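O manual diz puxador

Sessenta e tantas páginas de boas práticas para robôs domésticos, e a mais disputada fala de um pedaço de metal preso a uma porta

A reunião começou com uma pergunta que ninguém na sala esperava ouvir antes do café: o que é abrir um armário? Joris Kramer, que coordena a redação do guia Munmont de boas práticas para manipulação em cozinhas, tinha escrito "a porta deve ser aberta sem dano". Cosmin Buzatu, engenheiro de ensaios na Endier, queria saber quanto de porta. Uma fresta serve? E se a porta volta sozinha?

Gastaram nisso a manhã inteira. A versão que saiu ocupa meia página e define abertura, contato, dano e, por insistência de Buzatu, "tentativa", palavra que até então cada laboratório usava conforme lhe convinha. Há quem conte uma tentativa quando o braço se move. Há quem conte quando o braço acerta. Os segundos costumam ter gráficos muito bonitos.

O guia está na revisão 4 e tem 79 cláusulas. Não é norma, e Kramer corrige quem o chama assim, com a paciência de quem já corrigiu muita gente. Ninguém é obrigado a segui-lo. Serve para que dois grupos que dizem ter feito a mesma tarefa tenham feito, com alguma sorte, a mesma tarefa.

A cláusula 13, a dos puxadores, foi a que mais voltou à mesa. Exige que se registre o tipo de puxador, o acabamento e o modo de fixação, e que a aproximação dos dedos seja documentada de perto, do ponto de vista da garra. Um puxador de barra em bronze escuro, preso por um pé redondo a uma porta de madeira clara, é um problema diferente de um botão de porcelana. A barra brilha, o vão atrás dela fica na sombra, e a madeira em volta não ajuda em nada quando o braço está em movimento e vira tudo um borrão.
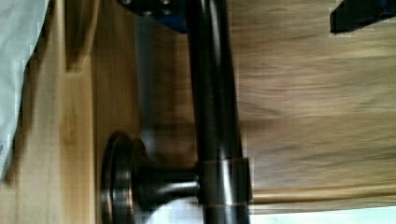

O que conta como cozinha

Resolvido o puxador, faltava a bancada. Os primeiros ensaios que chegaram ao grupo tinham sido feitos em mesas brancas, sob luz uniforme, com um único objeto no centro, como uma joia em vitrine. Keisha Escobedo, que dirige a pequena consultoria que leva o seu sobrenome, leu os relatórios e respondeu com uma linha: "Quem mora aí?"

A frase não entrou no guia, mas o espírito entrou. A seção sobre cenários pede objetos que se escondam parcialmente uns aos outros, superfícies refletoras e pelo menos um item fora do lugar em que uma pessoa sensata o deixaria. Pede também eletrodomésticos ao fundo. Uma torradeira que não participa da tarefa continua sendo uma torradeira, e o sistema tem de conviver com ela.

Discutiu-se longamente a comida. Fruta de verdade amassa, amadurece e, depois de alguns dias de ensaio, adquire uma personalidade. Fruta de brinquedo dura, mas pesa pouco e não cede como a outra. O texto aceita as duas, desde que o relatório diga qual foi usada. Parece óbvio. Wendell Benavides, que revisou os relatórios antigos para a Comberg, encontrou 49 que falavam em "maçã" e mais nada.

As embalagens deram outro capítulo. Uma caixa de cereal em pé, com a frente voltada para a câmera, é o que todos fotografam; deitada, com o logotipo de cabeça para baixo, é o que se encontra numa casa. A recomendação é variar a orientação e anotá-la. Benavides queria sorteá-la, com dado. O dado ficou numa nota de rodapé.

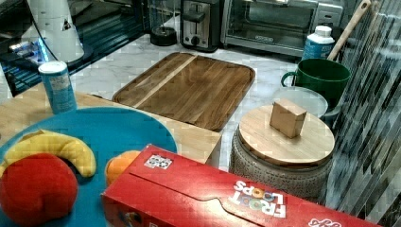 Frutas de brinquedo, caixa deitada e torradeira ao fundo: a bancada povoada que a seção de cenários recomenda.

A parte chata

Arlo Achterberg, da Comberg, é o autor das páginas que ninguém cita e todos deveriam ler: as do registro. Quem preparou a bancada, quem podia interromper o braço, o que foi mexido entre uma rodada e outra. "Se alguém endireitou a tábua de corte, eu quero saber", diz ele, e não há sinal de que esteja brincando.

Achterberg defende ainda que as falhas sejam publicadas junto com os acertos, na mesma tabela e com o mesmo tamanho de letra. A ressalva da letra nasceu da experiência. Num rascunho anterior, que pedia apenas "a divulgação das falhas", um participante as divulgou num anexo — em cinza-claro.

Sobre segurança, o guia é curto e seco. Uma pessoa com acesso imediato à parada, ninguém com as mãos na área de trabalho durante o movimento, força limitada antes do primeiro contato com o mobiliário. Buzatu gostaria de mais detalhe. Kramer acha que, passado certo ponto, o detalhe vira desculpa para não ler.

A próxima revisão está prevista para novembro. Há propostas sobre gavetas, sobre líquidos e sobre portas que abrem para o lado errado, expressão que Buzatu já pediu que seja definida. Kramer reservou a manhã.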